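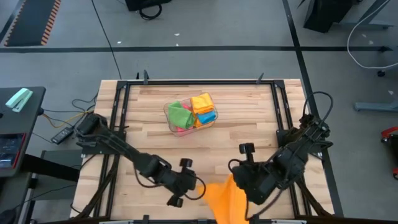
Macht Waschen wirklich alles sauber?

»Porentief rein«, »strahlend wie neu«, »besiegt jeden Fleck« – solche Sätze kennst du aus der Werbung. Aber stimmen sie auch? Glaub es lieber nicht sofort.

Fangen wir mit dem Wasser an. Wasser ist gut darin, Salz, Zucker und Saft aus einem Tuch zu lösen. Bei Butter oder Salatöl versagt es. Fett und Wasser mögen sich nämlich nicht. Probier es aus: Gib einen Tropfen Öl in ein Glas Wasser und rühre kräftig. Nach kurzer Zeit schwimmt das Öl wieder oben.

Was macht die Seife?

Seife besteht aus winzigen Teilchen mit zwei verschiedenen Enden. Das eine Ende hält sich am Wasser fest, das andere am Fett. Viele solcher Teilchen umzingeln ein Fetttröpfchen und ziehen es vom Stoff weg. Dann spült das Wasser alles fort.

Hilft viel Seife also viel?

Das klingt logisch, ist aber falsch. Zu viel Waschmittel lässt sich schlecht ausspülen und bleibt im Stoff hängen. Auch viel Schaum beweist gar nichts. Manche Mittel schäumen kaum und waschen trotzdem gut.

Und bunte Tücher?

Oft heißt es, man müsse jede Farbe einzeln waschen. Ganz so streng ist es nicht. Neue, kräftig gefärbte Stoffe können abfärben, vor allem in heißem Wasser. Nach ein paar Wäschen lässt das meistens nach.

Der Test der Klasse von Vendula Holub

Die Kinder haben 14 gleiche Lappen mit Kakao beschmiert. Die eine Hälfte kam in kaltes Wasser mit Seife, die andere in kaltes Wasser ohne. Mit Seife wurden die Flecken heller, ganz weg waren sie bei keinem Lappen. Ein einziger Versuch ist natürlich noch kein Beweis. Mit Kirschsaft kann es schon wieder anders ausgehen.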